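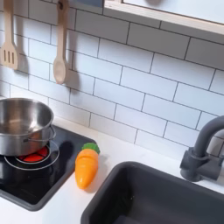
My daughter said we could have the kitchen if we did not break it and if the carrot stayed with it. She was nine and had not cooked in it for two winters, but she walked beside the trolley from our car to the door of the Endale workshop with her hand on the little shelf, like a person who goes with a relative to the hospital.

Bethel Mersha received it seriously. She asked my daughter which things could be moved and which could not.

"Everything can be moved," my daughter said. "But you put it back."

"And the carrot?"

"The carrot is cut near the top and goes together again. You have to press hard."

Bethel wrote this in her notebook. I saw her do it, in her small engineering letters: press hard.

At that time I had known Bethel for one year. We both rented a bench at Endale, which was an old tyre shop at the bottom of the hill in Herkmont, with a roof that made a noise in the afternoon when the sun left it. I repaired chairs there. She had the bench behind mine and was building an arm. When I first came it was a shoulder only, screwed to a plank, and it turned left and right very slowly while she ate her lunch and looked at it. Then it got an elbow. Some time in autumn it got a wrist, and after that I could not turn my back to it with comfort.

She had bought the motors second-hand from Bostico, who made packing machines on the other side of town and had closed one line. For the rest she had cut the aluminium herself on our bad saw. The program that moved it was called Pletance, after a village her mother liked in a television series, and it ran on a computer under the bench which she fed with her own evenings.

"What is it for?" I asked her, in the first month.

"For picking up a thing and putting it into another thing."

"That is all?"

"You try to explain to somebody how you do it," she said.

I tried. I had a mug in front of me and I said, I look at the mug, I put my hand out, I close the hand. She waited. I said, well, I close it enough. She went on waiting. In the end I drank the coffee and went back to my chair, and for the whole afternoon I noticed my hands doing things without informing me.

The toy kitchen was my idea. She had been using wooden blocks on a grey board, and the arm had become good at blocks. It could take a block and put it on the other block, and she did not look happy about it. I said that at home I had a counter at the correct height for a small robot, with a stove and a sink and a pot, and she put down her screwdriver.

We stood the kitchen against the wall and she fixed the arm in front of it. She wanted one thing only to begin: the carrot goes from the counter to the pot. We all agreed that it was not much.

On the first evening the arm went to the place where the carrot was, and closed above it, and carried the air to the pot with great care, and let the air go. Then it returned and waited for us to be pleased.

"It was good manners," I said.

Bethel lowered it by a few millimetres. The next time it pushed the carrot into the sink. The time after that it took the carrot by the leaves, lifted it almost to the height of the spoon, and the carrot slipped and hit the counter and came apart at its seam. One half rolled under the compressor. I had to lie on the floor with a chair leg to get it back, and I pressed the halves together, and it was necessary to press hard.

She wrote a line for every try. She had decided on 300 tries before she would allow herself an opinion. I told her that in my work, if I glued a chair 300 times, the customer would have an opinion much earlier. She laughed, but she did not change the number.

In July my wife took the job in the city, and we agreed that our daughter would finish the school year with me and that we would see after. I am not going to write about this. It is only to say that from then my daughter came with me to Endale after school, because there was no other place for her to be until six. She did her homework on an upturned crate and gave advice.

"It doesn't want to," she said one day, watching the arm.

"It does not want anything," said Bethel. "It has a number for where the carrot is, and the number is a little wrong."

"Why is it wrong?"

"I measured it."

My daughter thought about this with some respect. Then she came nearer, to the line of tape where she was permitted to stand, and bent her head to one side.
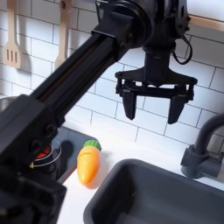
Patience was something I had always believed I possessed, and in those weeks I learned that I possessed only the kind which has sandpaper in it. Bethel had the other kind. She could stop the arm over the counter with its two black fingers open and nothing between them, and leave it hanging there while she went through her numbers, and the carrot lay beside the stove with its tip towards us and its shadow on the white, and nothing at all happened for 20 minutes. The thin cable made its loop by the wrist. I would sand a rail, look up, and find everything in the same place, Bethel also. My daughter could do it too, which I had not known about her. She stood at the tape and looked where Bethel looked.

"When I did it," she said finally, "I didn't do it from the top."

Bethel turned around on her stool.

"I mean, I did it from the top, but my hand was like this." She held her hand out and turned it at the wrist, until the thumb was on one side of a carrot that was not there and the fingers were on the other. "You're doing it like this." She turned the hand back. "So you get the ends. The ends are thin."

It was quiet. The roof made its noise.

"How many degrees would you say that is?" asked Bethel.

"What's degrees?"

I had a protractor, an old steel one from my father, which I use for the backs of chairs. Bethel took it and my daughter held her hand very still in the air, and they measured her. It was 30. Bethel wrote it in the notebook, and behind it she wrote my daughter's initials, and showed her.

I would like to tell that the carrot then flew into the pot. It did not. On that evening something was loose in the wrist, and when Bethel asked it to turn, it turned and kept a small tremble, like someone who has carried shopping too far. She had to take the bracket off. One of the Bostico motors had a worn gear inside, and she held the gear under my lamp and said a word, and my daughter asked what the word meant, and I said it was time to go home.

The new gear needed two weeks. During this time the arm was without a hand, and Bethel did not come every day. My daughter asked for permission to use the kitchen, if nobody minded. She said it as a joke. But I saw her, when she believed I was at the band saw, take the pot down and put it back, and run her finger along the lines between the tiles. She hung the spoon straight. She was too tall for it. She had to bend her knees to see into the sink.

I thought that maybe I should say something to her, and I went over, and what I said was, "Is there soup?"

"There's carrot," she said.

"I will have carrot, please."

She gave me the pot and I sat on the crate and held it. We talked then for a while, about her mother's flat, and if there was a room in it, and what colour. I had not asked before. I had been measuring that also from the top, I suppose.

In August Bethel came with the gear in a paper bag. It was cold enough in the shop that we all kept our coats. She put the wrist together, tightened it, loosened it a quarter turn, and then put my daughter's number into Pletance. My daughter stood at the tape. I had a seat frame in clamps with the glue already going hard, and I left it.

The arm went out over the counter and stopped. It turned its wrist. The fingers went down, one on each side of the thick part, and closed, and the leaves moved a little. It lifted. It crossed the counter with the carrot so slowly that I could hear my daughter not breathing, and over the pot it stopped again, longer than I liked, and opened.

It is a small steel pot and it made a big sound.

"That's one," said my daughter.

"It is number 212," said Bethel, writing. Her ears were red. "One more time. Please put it back where it was."

"Exactly where it was?"

"No," said Bethel, after thinking. "A little bit wrong."

My daughter ducked under the tape, which was allowed when the light was green, and put the carrot down between the stove and the sink. She looked at it, moved it by a finger, and went back to her place. I remembered my glue and ran.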